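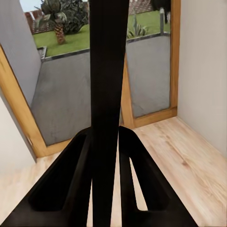

Escobar's reply to last month's sheet was that a checklist with no comments column is just a list of ticks, and could we please write down what we really found this time. Fair enough! So this is the chatty version of the Namari robotics club pre-run inspection, done on Wednesday before the scored round of the Pemen house challenge. I did the checking and the typing, so blame me for both.

PART A: SIMULATOR

1. Correct house file loaded. YES.
Garden outside, palm tree, brick wall, all as it should be. We once practised for a whole evening in the wrong house, so I look out of the door first now.

2. Floor and walls solid. YES.
Drove into the wall on purpose (gently). No sinking, no shaking.

3. Glass door counts as an obstacle. YES, AFTER A FIX.
On my first try the arm went straight through the glass and out over the patio. The collision box had been switched off, probably by whoever was tidying up the file. It's back on and I've saved it under a new name. Please, please don't save over it!

4. Gripper view matches the arm position. PARTLY.
The gripper fills a huge amount of this view and the middle is blocked completely. Steer with the side view as well until you're used to it, particularly near door frames.

PART B: ARM AND GRIPPER

5. Joint limits set. YES.
All as per the Memov sheet. Wrist limit is tighter than in October, so old recordings may stop short.

6. Gripper opens and closes fully. YES.
Ran it 3 times. The second close was a bit slow but I think that was my laptop, which had far too many things open.

7. Stop key works from every seat. NO, THEN YES.
Seat 4 had a sticky key. Keyboard swapped and tested again. Anyone sitting there should still try it before starting.

PART C: KITCHEN TASK

8. Arm can reach the sink without touching the counter. CLOSE.

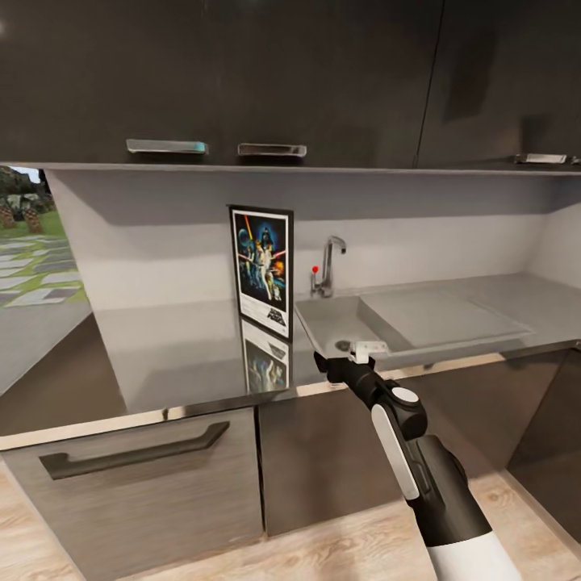
I'd like more room at the front edge, to be frank. Come in higher than feels natural and lower the gripper slowly once you're over the basin. Contact with the counter loses you 2 points, and the wall cupboards are waiting for you if you go too high (sorry).

9. Tap kept clear. YES.
The no-go zone is on, including the little red knob, which is easy to forget.

10. Log file recording. YES.
The test run saved 1,928 lines and opened without a fuss.

STILL TO DO

Put a label on the new keyboard. Re-run item 3 on the spare laptop. Item 8 needs a second person to try it before anybody's score counts, and I'm happy to sit with them while they do.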